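Umness Kids: How Things Are Made
Fabric and Fibers, Part 9
Written by Katsuhiko Noguchi
November 27, 2020

Why Does Cloth Stretch?

Cloth is made from yarn. Yarn is made from fibers, and a fiber is a very thin strand, much longer than it is wide. Cotton fibers grow on the seeds of the cotton plant. Wool fibers grow on sheep. Polyester fibers are made in factories by pushing a melted plastic through tiny holes.

A single cotton fiber is weak. You can break one with your fingers. To make yarn, many fibers are laid side by side and twisted. The twist presses the fibers together so that they rub against each other and cannot slide apart easily. This rubbing force is called friction. More twist makes a stronger yarn, up to a point. Too much twist makes the yarn curl up on itself.

There are two main ways to turn yarn into cloth.

Weaving uses two sets of yarn. One set, the warp, runs the length of the cloth. The other set, the weft, goes across it, passing over and under the warp. The two sets cross at an angle of 90 degrees. The yarns in a woven cloth are almost straight, so when you pull along one of them there is little slack to take up. Bed sheets and jeans are usually woven. Pull a bed sheet from corner to corner and it will stretch more, because now you are changing the angle between the yarns.

Knitting uses loops. Each loop is pulled through the loop before it. Loops can change shape. When you pull a knitted cloth sideways, each loop gets wider and shorter. When you let go, the loops move back toward their first shape. T-shirts, socks and sweaters are usually knitted.
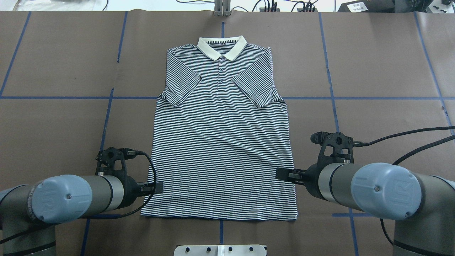

Reading time: 4 minutes

Stripes can be put into cloth in more than one way. A maker can print them on the surface with ink, or can use yarn that was dyed before the cloth was made. In a knitting machine, the yarn is changed from one color to the other after a set number of rows. A row of loops is called a course. If a machine knits 17 courses in navy and then 17 in white, the two stripes will be the same height, as long as the yarns are the same thickness.

Wrinkles are a separate matter. Cotton is made mostly of cellulose, and cellulose is built from long chains of molecules. Weak bonds hold the chains next to each other. Water and heat loosen these bonds. If the cloth is bent while it dries, new bonds form in the bent position and the wrinkle stays. An iron loosens the bonds again and presses the cloth flat while they re-form.

Try It: Measure the Stretch

You will need an old T-shirt, an old woven handkerchief, a ruler, a washable marker and a partner.

Draw a line 50 millimeters long on the T-shirt, going from side to side. Draw the same line on the handkerchief, level with one edge. Have your partner pull the cloth gently in the direction of the line. Measure the line while it is being pulled and write the number down. Let go, wait one minute and measure again.

Words to Know

Course: one row of loops in a knitted cloth.
Friction: a force that resists sliding.
Warp: the yarns that run the length of a woven cloth.
Weft: the yarns that run across it.

Next in this series: Part 10, How Dye Sticks to Yarn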